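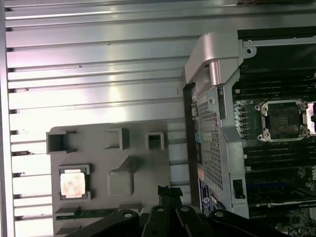
Processor lying flat in the square pocket of a gray plastic tray, beside an open computer chassis.

Workshop Notes: Handling and Storing Processors During Bench Work
By Lurdes Falcão, Equipment Reuse Program, Clodard Technical Library
April

The following guidance applies to all persons using the hardware benches at the Clodard Technical Library. It is also suitable for home workshops in which computers are opened for cleaning, repair, or the recovery of parts. It covers the period between removing a processor from its socket and placing it in another machine or in storage.

Preparing the bench

Shut the computer down, switch off the power supply, and unplug the cord from the wall. Hold the power button in for several seconds. Laptops and other units with a battery are outside the scope of this page and should be taken to the service desk.

Clear an area large enough for the chassis and one tray. Drinks are not permitted at the hardware benches. Wear the wrist strap and connect its clip to bare metal on the chassis; painted surfaces do not make a reliable connection.

Using a tray

A processor should have a place waiting for it before the socket lever is lifted. Molded plastic trays with recessed pockets are preferred. The pocket should be slightly larger than the processor, so that the part can be set down level and picked up again by its edges. Do not press a processor into a pocket that is too small.

Ordinary plastic can build up a static charge. Trays intended for electronic parts are treated to prevent this, and the supplier's listing will normally say so. Food containers, egg cartons, and foam packing from household goods should not be used, whatever their shape.

Place the processor with its metal heat spreader facing up. Touch neither the contacts nor the pins. On processors with pins, inspect the underside from a low angle before setting the part down, as a bent pin is difficult to see from directly above.

Keep screws out of the pocket that holds the processor. Separate compartments in the same tray may be used for them, provided the tray is not carried about. When a tray has to be moved to another bench, transfer the screws to a lidded cup first.

Cleaning the heat spreader

Old thermal compound should be removed before storage. Wipe off the bulk of it with a dry, lint-free cloth. Finish with a second cloth dampened with isopropyl alcohol, working from the edges toward the center. Allow the surface to dry fully. Paper towels leave fibers and are not recommended.

Markings on the heat spreader can be hard to read under a bench lamp. Tilt the lamp to one side, or turn the tray, and copy the model number onto the label while the part is still out. Do not write on the processor itself.

Labeling and storage

Each stored processor requires a label on the outside of its container. At Clodard the label carries the shelf number, the model, and the month of removal, in that order: for example, "678, model as printed, April." Parts awaiting a test are placed on the Kalero shelf. Tested parts go in Cabinet 28, and the key must be signed for.

For storage longer than one session, close the processor in a hinged plastic case made for the purpose and place the case in an antistatic bag. Loose parts in drawers will be removed by staff.

Before closing the chassis

Return the socket cover if the socket is to remain empty. Check that no screw has been left on the motherboard or behind a drive bracket. Dust any mesh panels with a soft brush, holding the vacuum nozzle well away from the board.

Questions concerning these procedures may be addressed to the service desk at extension 2877. Replacement trays and wrist straps are issued there on request, with a limit of two per borrower.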